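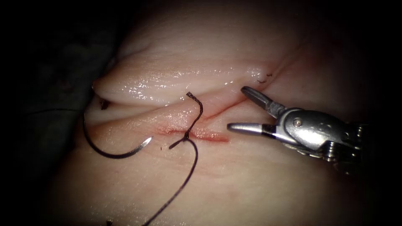
How long should the short end be when you tie a knot with instruments? Short enough that it pulls through the loop in one go, long enough that you can still find it and grab it.

Took me most of June to believe that. I kept leaving a huge tail, because a huge tail feels safe, and then it gets dragged back through the loop only halfway and you have a bow. A bow! Like a shoe.

So, knot notes, quick, before my shift. Chaltu Ayele asked for them and I keep forgetting.

Loop first, then go get the tail. Don't reach for the tail with the loop already sliding off the end. Keep the two tips close together while you wrap. Mine drift apart when I'm tired and the thread straightens out and thats the loop gone. Start over.

Black thread on a pale pad is the easiest thing to see, use it while you can. Braided holds a knot nicely but the cut end goes fuzzy after you've grabbed it a few times. Trim it. I never trim it.
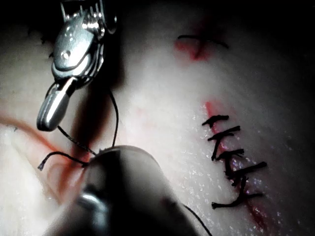
Thread looping over toward the hinge, short frayed end sticking out to the left.

Thursday I did nothing but first throws. Wrap, grab, pull flat, undo, again. Boring, but my hands (ok, my shoulders) finally stopped climbing up to my ears. Got to 160 on the tally sheet and quit because I wanted soup. Chaltu Gashaw says she did 1000 before it felt like anything, so, great. Only 840 to go.

Second throw goes the other way. I know this. Everyone knows this. I still wrapped it the same direction and got a granny that slid when I tugged it. If the knot lies crooked across the cut, thats usually why. Look at it before you put the third one on top.

Kinks — once the thread has a sharp bend in it, it remembers. The loop wants to fold at that spot every time. Move along and wrap with a different bit, or just get a new length. Thread is cheap, my patience isnt.

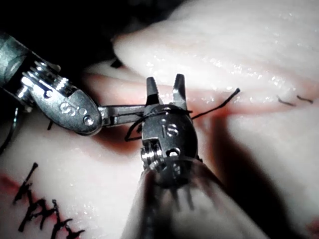 Loop around the base of the jaws, with a kink in it on the left.

Other stuff. Don't pull up, pull along. Pulling up lifts the tissue and puckers it and then you tighten to fix the pucker and tear through. I've got a pad at home with one corner that is basically lace now.

Still to sort out: left hand wraps, which are awful, and whether I want a thinner thread for the next batch. Will post when I've done a few more rounds. Have to run, bus is at 2000 and I haven't found my other shoe.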